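Week 3 notes: learning from demonstration, the bimanual part

Right, where we got to last time. We'd done single-arm cloning and you'd all seen the Orkness plots, where the policy is lovely for the first second and then wanders off into a state it never met in training. Two arms make that worse, and I want to spend most of today on why.

The short version is that each arm's error becomes the other arm's surprise. Say the left arm arrives a touch late at its corner of a sheet. In the demos the right arm only ever saw a left arm that was on time, so now it's guessing. If you train one network per arm with no shared input, you get exactly this, and no amount of extra data on each side fixes it (I tried, it cost me most of a June).

So we predict both arms jointly. One network, one observation, one long action vector with the left joints and right joints stacked together. We also predict in chunks: at each query the network gives you the next 30 steps for both arms, and you run them before asking again. Fewer queries means fewer chances to drift, and the two arms stay in step inside a chunk because they were predicted as a pair. The price is that you're running blind until the chunk ends. For a flat sheet on a floor, fine. For anything that rolls - please don't.

The training set for the Jakstead task is 402 demonstrations, all teleoperated. I threw out the ones where the operator paused to think, and you should too when you do Assignment 2. A pause looks to the network like a perfectly good action, and you'll end up with a policy that gets to the corner and just sits there! Check the joint velocities and trim anything flat.

A word on colour. It's very tempting to train on one bright sheet against one backdrop and call it solved. Your network will happily learn "go to the bright thing" and nothing about edges or corners. Vary the sheet, shift it, rotate it a bit, and leave some clutter in the cell. Luik is our held-out set and it has sheets the policy has never met, so report that number as well as the training one.

For the tutorial, sketch what you think each gripper should do from the approach onwards, and mark where you'd put the chunk boundary. Mine goes just before contact, but I'm open to arguments. 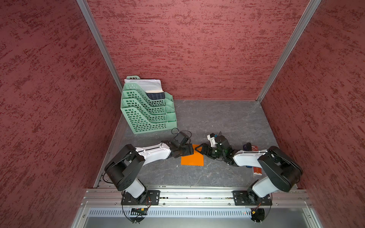 Solène Le Goff: I'd put the boundary a bit after contact, myself. If you re-query just before the fingers touch, small differences in the observation can flip which corner gets grabbed first, and I've had the two arms disagree over that more than once. Averaging the overlapping chunks helped me, though it did make the grasp slower.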